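Two levers under office chair, which one is for the height?

Asked by Usa Wongsuwan, member for 2 years

Hello everybody. I bought a second-hand office chair in March and there was no manual with it. Under the seat I found two levers close to each other, one gray and one black. When I pull the black one, the seat goes down. When I pull the gray one, I feel nothing. I already tried it 5 times, sitting and standing. I am afraid to break it if I pull harder.

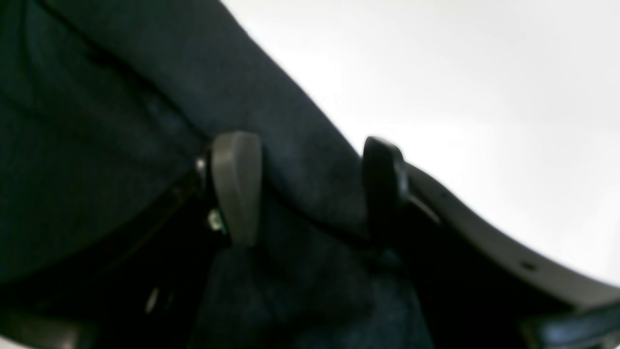
The gray lever and the black lever on my chair

I also saw a small screw near the gray lever. Should I tighten it? Thank you for your patience with my English.

2 answers

Harasym
Please do not pull harder. On many chairs the second lever is for the back or for the tilt. Sit down, lean back with your weight, and move the lever slowly up, then down, while you lean. If the back was locked, you should feel it become free. I would leave the screw alone unless it moves when you touch it with a finger.
7 people found this helpful

Stoltura
same with mine, gray one never did anything. look for a sticker under the seat with the model number and search that

Comment from Usa Wongsuwan: Thank you both. I will try the leaning tonight and write the result.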